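Spielküche: Sortierung nach Größe oder nach Funktion?

menora_k, 10. April 2021
Bestand nach Umbau: 188 Teile, Lagerung bisher in Boxen mit 20 cm Tiefe. Ich suche ein System, das Kinder selbst einhalten können.
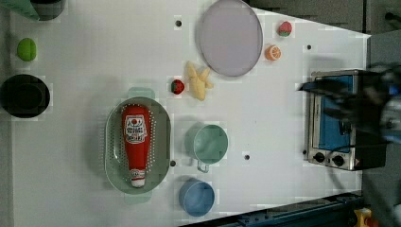

Kriterium ist bei mir die Funktion, also Geschirr getrennt von Lebensmitteln. Strittig sind Behälter, in denen etwas liegen bleibt, etwa die Ketchupflasche im ovalen Sieb.

hiser524
Widerspruch. Nach Funktion sortieren nur Erwachsene. Größe ist eindeutiger, und Flaschen gehören zu den Tellern ins tiefe Fach.
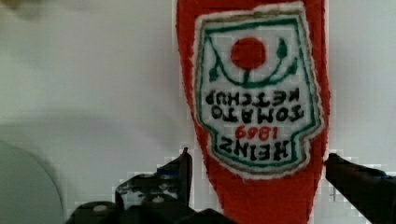
Beschriftete Fächer setzen Lesen voraus, Bildkarten nicht. Als Vorlage reicht ein vereinfachtes Etikett: roter Kreis, grüne Ranke, Schrift weglassen.

illcombe
Bildkarten ja, Größe nein. Kleinteile verschwinden sonst unter dem Geschirr.

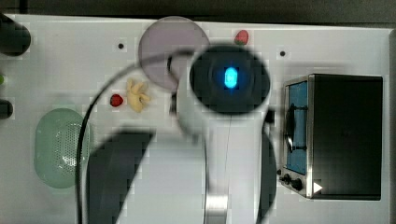

Erdbeeren neben und unterhalb des Tellers

hiser524
Dafür gibt es Einsätze. Waschbarkeit wäre ein drittes Kriterium.

menora_k
Textil kommt bei mir separat.

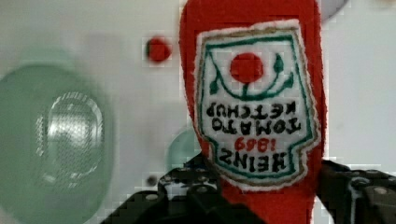 Flasche aus Stoff, Etikett gestickt

illcombe
Dann brauchst du zwei Fächer für Lebensmittel. Halte ich für unnötig.

Ähnliche Themen
Regal Menora: Bodenabstand ändern
Spielgeschirr stapeln
Stoffteile waschen, Füllung klumpt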